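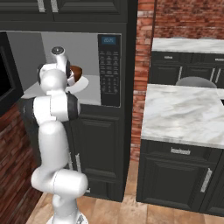 Microwave in the tall cabinet unit, with a bowl on a plate inside.

Duda Household Energy Survey
Progress report, August
Prepared by Arnel Barredo for the Drandgate program office

Status

Fieldwork in Zorkunbridge is complete. Of the 1,000 households contacted, 292 returned a usable kitchen appliance log. The target in the work plan was 250. Data entry closed on Wednesday and the file has been passed to the analysis group at Molalis.

Work completed this period

Log sheets were checked for missing dates and duplicate entries. Duplicates were removed and the original sheets retained. Appliance categories were revised after the pilot: microwaves and countertop ovens, previously combined, are now coded separately. Pilot records were recoded to match.

Plug-in meters were installed in 10 homes. Eight have reported without gaps. The other two stopped sending readings during the second week and have been replaced. The lost readings will be left blank in the final file.

Issues

Renters are underrepresented in the returned logs. Weights will be applied using the Zorkunbridge housing register. The register extract was requested in the last period and has not arrived. Standby consumption cannot be estimated from the logs alone and depends on the meter data.

Budget

Spending is within the approved amount. Printing costs were lower than planned, postage was higher. No transfer between budget lines is requested.

Next period

Meter collection, weighting, and first tables by dwelling type. The draft methods note will be sent to Drandgate with the tables.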